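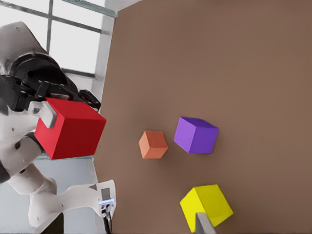 Page last changed: 1st May

The sound system at St. Brendan Church in Deltton was designed before the altar was moved forward, and it stayed as it was when the altar moved. For most of the years since, people seated past the side doors have followed the readings from the missalette. Ming-te Lu was asked to find out why, and what could be done before the confirmation Mass in June.

Lu is a parishioner who also works in room acoustics. He took the measurements over several evenings, with the heating off and the doors to the narthex shut.

“The complaint was always that it wasn't loud enough,” he said. “So over the years somebody would turn it up, and then the complaint would be the same. Level was fine. Level was more than fine. What people in the back were missing was consonants.”

The nave is long and narrow, with plaster walls, a terrazzo floor and a barrel ceiling. In the empty church a clap takes just under four seconds to die away in the middle of the speech range. A full congregation brings that down a good deal, because people in coats absorb sound, but the 8 a.m. Mass is not full, and the people who attend it tend to sit in the rear half.

“At the eight o'clock you have the worst case,” Lu said. “Long decay, few bodies, and listeners at the far end. If the lector reads Isaiah at a normal conversational pace, each syllable is sitting on top of the last three.”

The old system used two large loudspeakers mounted high on either side of the sanctuary arch. They were aimed nearly level, which put much of their output onto the rear wall and the underside of the choir loft. From there it returned to the middle of the nave late enough to be heard as a separate event.

Lu described three tests. In the first he played a sweep tone through each loudspeaker and recorded it from 14 positions in the pews. In the second he repeated the recordings with one loudspeaker off. The third was not electronic at all: he had a lector read lists of single words from the ambo while listeners in the pews wrote down what they heard.

“The word lists are old-fashioned, but I trust them,” he said. “You get a number out of the software, and a pastor will look at the number politely. Then you show him a sheet where someone sitting by the confessional wrote ‘bread’ for ‘dread’ and ‘lame’ for ‘lamb,’ and he understands what the number means.”

The software was Plillix, which he uses at work. Its model of the nave agreed with his recordings except under the choir loft, where he said the drawings held by the parish show a ceiling height that does not match the building. He measured it by hand and entered the correction.

His first recommendation cost nothing. The ambo microphone had been set on a long gooseneck, and lectors were in the habit of pushing it down and away so that it would not block their view of the page. That doubled the distance from mouth to microphone. The microphone was picking up nearly as much of the room as of the reader, and the system was then sending the room back into itself.

“Every doubling of distance costs you six decibels of direct voice,” Lu said. “The room stays where it is. No loudspeaker can repair that afterward.”

The gooseneck was replaced by a shorter one, fixed in place. Lectors were asked to leave it alone. Some were unhappy about this, he said, and one of the taller ones still bends it.

The second recommendation was to take down the two high loudspeakers and put in a pair of slim column units from Laxdal, mounted on the first pillars at a lower height. A column of this type spreads sound widely from side to side and very little up and down, so that most of what comes out of it lands on people in pews and much less reaches the vault. A second, smaller pair covers the seats under the loft and is delayed electronically so that the sound from the front arrives first.

“If you skip the delay, the people in the back hear the Gospel from a box over their heads,” he said. “With the delay set right, they hear it from the ambo. The box is doing most of the work, but the ear goes with whatever comes first. I think that matters in a church more than it does in an airport. The reading should come from the person reading.”

The front pair cost $3,299, including the brackets. The rear pair was bought used from a parish that was closing its school hall. Labor was charged separately, and the existing cable was kept wherever it tested sound. One run through the sacristy wall did not, and had to be pulled again.

Asked about panels or carpet, Lu said he had advised against both. The church has an Alletti organ in the loft, and the parish sings. A room dry enough to make speech easy with no help would leave the congregation unable to hear one another in the hymns.

“People stop singing when they feel exposed,” he said. “A long reverberation covers them. You can hear it at the Gloria — the room gives them something back. I would not take that away to fix a problem that belongs to the loudspeakers.”

The organist had raised the same point in writing before the work began. Carpet in the center aisle had been proposed some years ago, and Lu said a sample of it is still in the loft, under the bench.

He repeated the word lists after the new units were hung, using different words and the same seats. In the rear third of the nave, listeners had scored 46 percent correct in the first round. Lu would not give a figure for the second round until he had run it again at an actual 8 a.m. Mass, with the usual attendance and the usual clothing. The evening listeners, he noted, had by then some practice at the test.

There is one matter he considers outside his work. Several lectors read too fast for any church of this size, and a change of equipment does not alter that. He has supplied a recording, made from the last pew, of the same passage read at two speeds. The lector training session will use it.

“I don't tell them to be slow,” he said. “I ask them to stop at the punctuation. St. Paul has sentences that go on for half a page, and if you run through the commas, the people in the back have no chance to catch up. A pause lets the room empty out. Then you go on.”

The presider's wireless microphone has not yet been adjusted. It is worn on the chasuble, and with some of the vestments the clip turns it toward the collar. Lu has asked to see all the vestments in use for Ordinary Time before he sets the equalizer, and expects to do that after the Easter season ends.

The old loudspeakers are in the basement of the rectory and are available to any parish that will collect them.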